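Redid our sim door checklist with Kyriaki Sarantis, draft 16. Rules first, gripes after
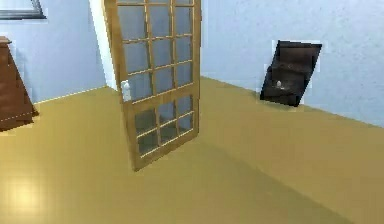
Rule 1, no episode starts till the door spec is filled in. Handle side, height, swing. A small white handle on honey wood is easy to find, so log it as easy

Rule 2: glass is not free space
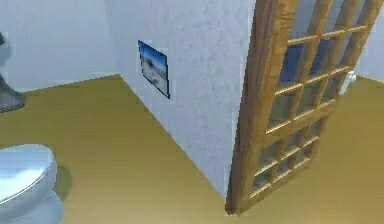

Clearance gets measured with the door where it is, not shut. Partly open beside a partition like this, you log the gap too. Moura skips that feild

Rule 3, viewpoints. Close and oblique counts
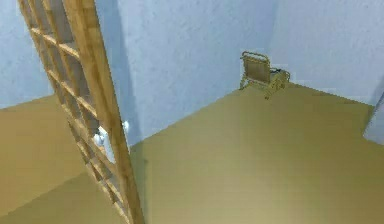

Folding chair in the far corner, past the bars

Rule 4, one high view per room, colour check included

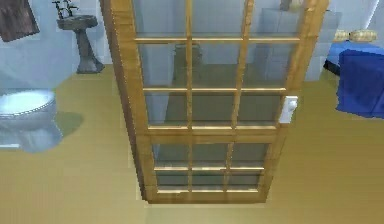 Door from up high, handle just above the mid rail

Comments to me by end of July pls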